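Bun Mornings Are Back at Zirnach for June

I'm Perihan Ağca, and I'm thrilled to say our little steamed bun class is coming back to the Zirnach community kitchen - with a second session added, because you lot kept asking!

Erdal Gökçe and I will be taking you through the dough, the pleating (harder than it looks, mine still come out lopsided) and the steaming, all on a benchtop electric steamer you could easily fit in a flat.
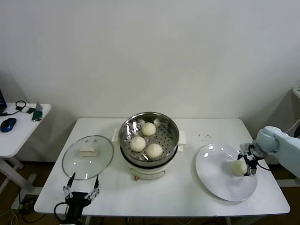

Each session runs from 10 am and costs $48, flour and fillings included. We'll do 2 fillings, pork with spring onion and a mushroom one for the vegos, and there's a cuppa while the dough rests. Bring an apron and a container for your leftovers.

Kids over 5 are welcome with a grown-up. Bookings and media enquiries to Erdal at the Zirnach front desk, mornings only.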